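Worketano Community Center
Quarterly Premises Inspection, Ground Floor
Inspection date: 8 June 2019
Building operator: Rivex Facilities
Ratings: S = satisfactory, A = action required, N = not inspected

1. Exits and routes
1.1 Main entrance doors open fully and latch. S
1.2 Rear corridor clear for its full width. A
Comment: Folding chairs were stacked along the east wall. They are to be returned to the store before the next booking.
1.3 Exit signs lit. S
Comment: All 19 signs tested on battery.

2. Fire equipment
2.1 Extinguishers in place, seals intact. A
Comment: One of the 8 units has a torn seal. Replacement ordered from Asamoah.
2.2 Fire door closers. A
Comment: The door to the Etetti Room does not close from the half-open position. The closer arm requires adjustment.

3. Activity rooms
3.1 Floor coverings flat and secured. S
3.2 Storage baskets free of cracks and sharp edges. S
3.3 Small items put away at the end of each session. S

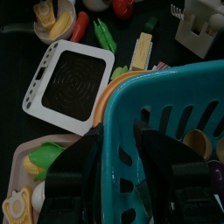
Selorm Osei asked that item 2.2 be given priority over the seal. The Etetti Room door was reported in October and the same closer was adjusted then, so a new unit should be priced this time.

Response: Agreed. Rivex will obtain a price for a new closer. The door is to be kept shut in the meantime and must not be wedged.

4. Electrical
4.1 Socket covers undamaged. S
4.2 Extension leads not joined end to end. A
Comment: Two leads were found joined behind the stage. Removed during the inspection.
4.3 Distribution cupboard locked. S
4.4 Emergency lighting test log up to date. A
Comment: No entries for the last six weeks.

5. Kitchen and washrooms
5.1 Hot water at the hand basins within limits. S
5.2 First aid box complete. A
Comment: Eyewash past its expiration date.
5.3 Cleaning chemicals locked away and labeled. S

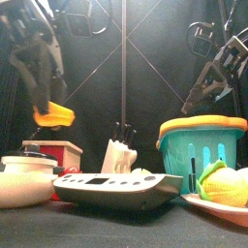

Activity table, ground floor. Yellow-orange item above the table.

6. Occupancy
6.1 Maximum occupancy notice (270 persons) displayed in main hall. S
6.2 Roof void and loft hatch. N
Comment: Key not available.

Items marked A remain open until signed off by the building operator.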